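Controller log, April: the wrist problem again
2 min read

Started at the planner config before coffee, which was a mistake.
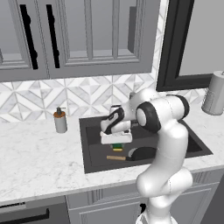
The sink task in Mondwood still fails at the same step. The approach pose is fine. The descent is where the solver flips the elbow, and the wrist then sweeps wide enough to hit the basin wall in the collision model. Of 900 rollouts overnight, 314 ended in a planning abort, and 148 of those were elbow flips. The rest I have not sorted yet.

First suspect was the collision padding. With the sponge as target and the knife kept as an obstacle, the free space over the basin floor is small, and the padding eats most of it. Reduced it for the fingers only. Aborts dropped in a short run, but the flips stayed.

Second suspect was the IK seed. Wutov reseeds from the home pose on every replan – I had assumed it used the current joint state. It does if you set the flag, and the flag was unset in our launch file. Annag Mowat found the line after lunch. Set it, added a joint-distance cost to the descent segment, and requeued the batch.

Still open: the gripper mesh in Adebisi is older than the one the planner loads. The finger length differs by 2 mm. Probably harmless for a sponge, less so for the knife handle. Filed it.

Batch finishes at 6 a.m. Perception stays on ground-truth poses until the planner numbers settle.

Last updated: April, 11:40 p.m.

Comments

zurnbridge_dev: Same flag bit us on a shelf task. Check that your replan timer doesn't clear it.

pkl: Do you pad the knife separately or as part of the basin?

Author: Separately. The basin is static and the knife pose is randomized per rollout.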